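## 3.2 Materials and folding procedure

The cloth set was chosen to separate two effects that earlier household studies tend to report together: the size of the piece and the visibility of its grain. Plain cloths give the folder very little to align against once the first fold is made. Cloths with a printed or woven grid supply a reference across the whole surface, and errors in the fold angle can be read directly from the lines. We therefore included both types, and treated pattern as a between-item factor.

Participants were recruited through the Stanville community laundry program. Each completed nine folding trials in a single visit. Cloths were presented unfolded and in a heap, with no edge or corner deliberately exposed. The instruction was read aloud from a card: "Please fold this the way you would at home, and tell me when you are finished." No target shape was given. Questions about the correct method were answered by repeating the card.

A trial was divided into three phases. *Search* ran from first contact until two corners were held. *Spread* ran until the cloth was laid out or hung with no layer doubled under. *Fold* ran from there until the participant declared the piece done. Participants who folded in the air – a common habit with smaller pieces – were coded as having no spread phase, and their search time was kept.

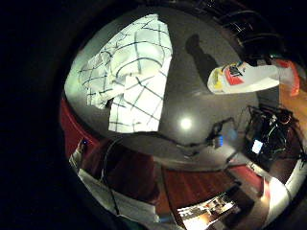 Figure 2. Large white cloth with a grid of dark blue-black lines, draped and folded, on a smooth grey surface.

Phase boundaries were coded by two of the authors (Hajdu and Masri) working separately. Of the 189 trials retained, disagreements were confined mainly to the end of the search phase, where a participant might hold one corner and a stretch of hem that was later released. These cases were settled by a third coder (Ametepe) under the rule that a hem grip does not count as a corner unless the hand slides to the corner without letting go.

Grid distortion was scored on large patterned cloths only. The coder noted whether the lines of the upper layer ran parallel to those of the layer beneath at each visible fold. A crease that bent the squares in more than one direction was recorded as a compound crease, and its position was marked on a paper template. Hem alignment was scored apart from this, as a neat hem can sit over a badly skewed interior and the reverse also occurs.

Cloths were washed before first use and stored flat between visits. Ironing was avoided, as pressed lines would have given participants a second set of cues.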